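Channel tufted bed frame, worth it or dust trap?

timonfan30
Looking at a brown upholstered frame, the Timon one, tall headboard with the rows going across. Husband says it'll be filthy in a year. We have a cat. Anyone own something like it?

hoxha_b
Had one 2 years. Dust sits in the grooves, yes. Brush attachment once a month, done. Cat never touched it but mine is lazy.

mopandgo
Wouldn't buy again. Crumbs, hair, all of it. And the side rails being padded too means you bang your shin on fabric and it gets grubby there first. Went back to wood.

hoxha_b
at least the shin survives lol

rpetkov
Rok here, did our guest room in April. Same kind of frame, brown. Paid 492 plus 30 delivery from Navar, the Astard version was 3,930 which, no. Padding on the rail is fine so far. My actual problem is making the thing look decent. Mattress is thick so the fitted sheet corners stick out over the rail and tucking anything in is a pain.

timonfan30
So do you just not tuck?

rpetkov
Don't tuck. Pillows first, two cream ones up against the headboard and the patterned cushion in between. Duvet I roll up longways til I decide where its going, then the runner

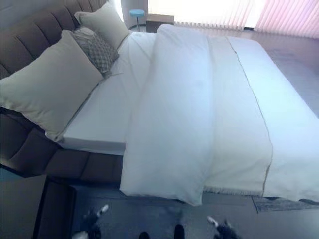 and the runner is where we argue. I like it, cream on white, little tan line of stitching down the side. My wife says it slides off by morning and ends up on the floor. She's right but it still looks good at 4 pm when people come over.

mopandgo
Runners are pointless. You take it off every night, put it back every morning. For who

hoxha_b
Disagree, keeps the dog off the white duvet. Mine washes way easier than the cover does

mopandgo
so does a $10 throw

timonfan30
ok so frame yes, runner maybe. What are people using for the grooves, just the brush? Saw some upholstery tool for like 200 and laughed

rpetkov
Just the brush. Old soft paintbrush for teh corners. Go top row down or you do it twice

timonfan30
Thanks, going to measure the room tonight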